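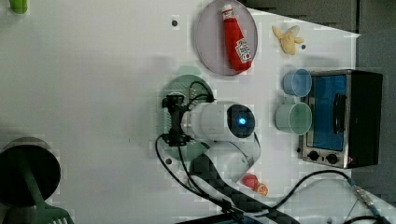 Pilar Espinoza

Stock photo sites need fewer pictures. There, said it.

Searched "Flastorport harbor" last night for a travel piece. 2,122 results. Got through 116 before I gave up, and 40 of those were the same sunset. Same boat too. Same guy must of stood on the same wall and held the button down, then uploaded the lot.

And the captions. "Beautiful old harbor, summer, vacation, travel, Europe, happiness." Happiness! I wanted the fish market on the north side. Couldn't find it. Maybe it's in there, tagged happiness.

Drusitz used to turn pictures away. I know, they turned away plenty of mine, and I sulked for weeks. But a buyer could find things. Then last November they dropped the review step and now it's a landfill with a search box. Armont went the same way. Cheap, fast, endless, useless.

People say more choice is good for buyers. Is it? I bill by the hour and my client doesn't want to pay for me scrolling.

Pay photographers more for less. Cap uploads at 6 per location. Make them write one real sentence about teh place, with a street name in it. I'd pay double for that, and so would most editors I know.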